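Prodow Writing Desk with Hutch, White
By Cornia Home Furnishings
Item 937

A desk with a hutch is an old idea and, we think, still one of the best ones for anybody who has to fit a working corner into a bedroom or a spare room. The Prodow gives you a long white top to spread out on and then goes up the wall with a good amount of shelving, so the books and the mail and the little things you like to look at have somewhere to be other than under your elbows. We have carried it for several years now, and it is the piece our customers write to us about most often, usually to ask whether they can get the hutch by itself for a desk they already own (sorry, no — the two are made to bolt together and we only sell them as a pair).

The base has a set of three drawers on the left side, each with a small round knob, and one wide drawer in the center under the desktop. The wide one is the drawer you will open twenty times a day, for pens and chargers and the good scissors. The side drawers are better for the things you want nearby without wanting to see them.

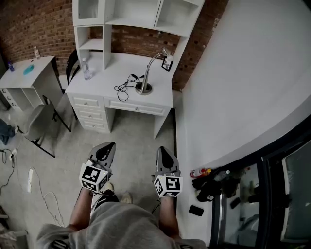
White was the first finish we offered, and it is still the one most people choose. It is cheerful against brick, it doesn't darken a small room, and it goes with nearly any chair you already have. If your wall is plain white too, a metal lamp or a dark picture frame on the top will keep the corner from looking too bare. Please do order the finish sample if you are trying to match other white furniture, as whites vary a great deal from one maker to the next and ours is on the clean side.

The hutch is where the Prodow gets a bit of personality. The cabinet at the upper left has a white door with a frosted, textured glass panel and an arched decorative top, which lets a little light in and still hides a messy stack of envelopes quite nicely. Next to it are open cubby compartments across the center and the right, and down at the lower left a tall open shelf column with two levels that rests right on the desk. We like that column for binders and sketchbooks, or for a speaker and a plant if you are not a binder sort of person.

There is no back panel under the hutch, so your own wall shows through behind the desktop. A few customers asked us about this before ordering and then told us it was the part they liked best once the desk was up. It also makes life easier with cords, because the lamp plug can go straight down behind the desk to the outlet.

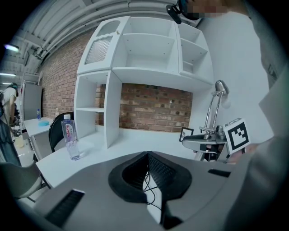
Leave yourself room for a chair with a back. An ordinary office chair with a rounded backrest is a comfortable match, and you will want enough floor behind you to push back and stand up without bumping into the bed or the other desk. If two people share the room, the Uddin side desk makes a friendly neighbor in the same white, with open shelves and drawers beneath the top and no hutch.

Putting it together
The desk and hutch ship in two cartons. Allow an afternoon and ask a second person to help when you lift the hutch into place. Build the base first, set it where you want it, and check that it is level before anything goes on top. The wall bracket and its screws are packed in the small bag taped inside the wide drawer. For brick you will need masonry anchors, which are not included, and your hardware store can tell you which ones suit your wall.

Looking after it
A soft damp cloth and a dry one afterward will handle everyday dust and fingerprints. For ink or cup rings we sell the Kinine surface cleaner, a small bottle that lasts a long time. Please keep scouring pads well away from the top and from the glass.

Delivery and returns
Most orders leave our warehouse within 30 days. You have 40 days to change your mind, provided the pieces have not been assembled. Replacement knobs and shelf pins can be ordered through the parts desk with your item number.

Page updated 29 Mar 2018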